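# The Long Life of the Free T-Shirt

The oldest garment I own that still sees daylight was given to me by a bank that no longer exists. It is a Tultex, size XL, and it advertises a savings rate that would make a modern depositor weep. I have never been an XL. I didn't bank there. I was walking past a folding table one August, a young man held out a shirt, and I took it, the way you take a flyer or a cold.

I have since bought, with my own money and after some thought, a great many shirts. Most of them are gone. They pilled, or shrank, or were described by my sister as "a choice." The bank shirt carries on. It has painted two kitchens and attended the births of somebody's puppies. Last spring I found myself wearing it to sign a mortgage, with a different bank, which I felt was in poor taste but was too late to fix.

I started asking people about theirs. It is the easiest interview in the world. Ask someone about their marriage and they look at the door. Ask about the shirt they got for running a 5K in the rain and you will be there past lunch.

Deirdre Duggan keeps hers in a cedar chest that was meant for blankets. She is a retired dental hygienist, and she has 49 free T-shirts, a figure she gave me without having to look. She does not consider herself a collector.

"A collector goes out and gets them," she told me. "These just came."

They came from blood drives, a bowling league, a hardware store's grand opening and the same hardware store's going-out-of-business sale, eight months later. One came from Hasteo, a company that wanted to deliver groceries to her town by bicycle. Her town is built on a hill. The shirt says HASTEO: ALREADY THERE, and she believes it was the only thing they ever delivered on her street.

She wears them in rotation, and she is strict about it. A shirt goes on top of the left pile when it comes out of the dryer and is taken from the bottom of the right. The blood drive shirts are excused from gardening. The Hasteo shirt is kept for houseguests, who always forget to pack something to sleep in and who then, she says, ask if they can keep it. They can't.

I asked what she would save in a fire. She said the cat, and then was quiet for long enough that I understood we were still on the cat as a courtesy.

The business side of all this is run by people like Ó Gríofa, a family print shop wedged between a tire place and a nail salon. The front counter has a bell, a bowl of butterscotch candies and a price list taped over an older price list. The minimum order used to be a dozen. It is now whatever you can talk them into.

The customer, I was told there, always orders wrong. He orders too many XLs, on the theory that a big shirt fits a small person and a small shirt fits nobody. He wants the logo bigger. He wants the phone number on the back, in case a stranger standing behind his cousin in a checkout line should suddenly need a gutter cleaned. And he is certain that he'll be back for more in the fall.

Reunions are the steadiest trade, and the most dangerous. A family that can't agree on potato salad will be asked to agree on a color. The shop keeps a drawer of designs that were approved by one branch and vetoed by another, including a very handsome oak tree on which somebody's second husband had been given a twig.

Then there are the start-ups, who order soft shirts. This was a revolution in the field and I don't want to understate it. The old free shirt had the texture of a cereal box and needed 200 washes before you could bend your arms. A soft one can be worn home. Vusteck, whose business I had explained to me twice by a pleasant man at a trade show and which I believe involves invoices, gave away a shirt so comfortable that I have slept in it for years. I know their name better than I know my senator's. I have never sent them a dime.

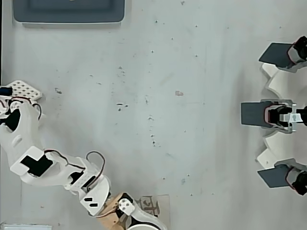
Whether any of it works as advertising is a question I put to several people who buy these things by the carton, and they all looked at me with real pity. Of course it doesn't work. One of them had ordered shirts for a product that was canceled while the boxes were on the truck. They handed them out anyway – what else do you do with a truckload of shirts? – and he still sees one now and then at the grocery store, on a man he has never met, buying charcoal.

I found that oddly cheering. The launch is forgotten, the office has been a yoga studio for years, and there goes the logo down the condiments aisle in decent shape apart from the collar.

The collar is always first, by the way. Then the armpits, which we can pass over, and then the print, which cracks like a dry lake bed until the words start to lose letters. My bank is down to a B and most of an ampersand. Deirdre Duggan has a bowling shirt on which only the pins survive. She has been asked if it's a dairy.

There are people who will turn your old shirts into a quilt. You mail them a box, they cut out the fronts and send back something you can put over your knees. Deirdre priced it once. She got as far as setting out a first batch on the bed, and then she thought about the scissors and put them all back in the chest, left pile and right pile, in order.

She did let me see the newest one before I left. It was from her credit union, pale green, handed over with a pen and a pamphlet on retirement planning. It was an XL. She is five foot one. She held it up against herself in the hall mirror, where it reached her knees, and said it would do nicely for the summer.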